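Stories Issues Authors Submit About
Search stories

Pull Distance

The day shift at Staro's linen floor began at six. By September there were fewer people on it than there had been in spring, and the ones who remained had new job titles. The narrator of this account had been a finisher, grade two. She was now a demonstrator, grade two. The pay was the same. The shoes were the same.

A finisher makes a bed after the housekeeper has stripped it, and makes it so that a guest does not think about it. The old standard was one page long and hung inside the door of every supply closet: corners tight, duvet level, seam at the head, pillows as specified. It said nothing about how. Every finisher had her own way and could tell whose bed was whose by the fold.

The new standard ran to 336 lines and was kept on the Gelix server. Gelix had the contract for the machines. Under the contract, Staro supplied beds and people who knew beds, and Gelix supplied the grippers, which the demonstrators held by the handle and worked by hand. The machines themselves would come later and would do what the recordings showed. Each recording was called a pass. A pass began with the jaws open above the cloth and ended with the jaws open above the cloth. Anything a person did between passes was not work, for the purposes of the log.

She learned the vocabulary in a week. Approach, close, pull, release, clear. Pull distance was measured from the point of closing to the point of release. A pull that stopped and started again was two pulls and spoiled the pass. She had been making beds for a long time and had never noticed that she stopped in the middle of a pull. She did it every time. It was the moment when she looked to see if the far side had followed.

The target was 40 clean passes a shift. On the first Friday she made 11 and went home with a sore thumb. The lead told her to look at the cloth before closing and not after.

"Then how do I know it followed?" she said.

"You don't. Correct it on the next pass."

She wrote that on her hand so she would have it in front of her.

The hardest thing to teach was a duvet that had already been lain on. A fresh one took two pulls. A rumpled one had no fixed number, and the Gelix people wanted many of these, with different sheets and different pillows, in rooms that did not look like hotel rooms. The demonstrators were sent out in pairs to rented apartments across the river. She liked the apartments. They had other people's shelves in them.
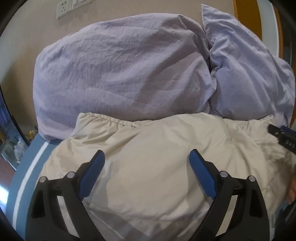
2. Exceptions

The reviewer's name for a pass that failed was an exception. Exceptions came back in a list at the end of the day, each with a code. E3 was a slip. E5 was a hand in view where no hand should be. E9 was "unneeded motion," and most of hers were E9.

She asked for the E9 clips and watched them on her break. In each one the duvet was already level. The jaws came down anyway, took the gathered edge near the head of the bed, moved it a very short way, and let go. After that the bed looked the same to anyone who had not been a finisher. She could see the difference on the screen at half speed.

She filled out the dispute form. Under Reason she put: The seam was not straight. The form came back the next morning with a measurement. The seam had been straight to within the tolerance before she touched it and to within the tolerance afterward. The dispute was closed.

There was a second demonstrator on her pair, an older man who had come over from the Esquivel laundry when it shut down. He had no E9s at all. She asked him how he did it.

"I stop when it would pass," he said.

"And at home?"

He thought about it. "At home I do the corner."

3. Handover

The first machines went to the Gristley, a hotel with 441 rooms and wide hallways. Two finishers were kept for each floor, to clear faults. She was sent for a day to observe and was given a vest.

The machine did the bed in a little under twice the time she would have taken. It approached, closed, pulled, released. It did not look at the far side. When the duvet was level it paused, and she had her hand on the door when it reached back down, took the edge near the head of the bed, and moved it a very short way.

The log on the wall tablet showed the room as complete, score 100, with one line in gray underneath: unneeded motion, source unknown, 1.4 seconds.

The Gelix technician said it would be trained out in the next release. She asked when that was. He said after the holidays, most likely, and went on to the next room.

She waited until he had gone. Then she checked the seam and closed the door.

Previous story Next story Back to issue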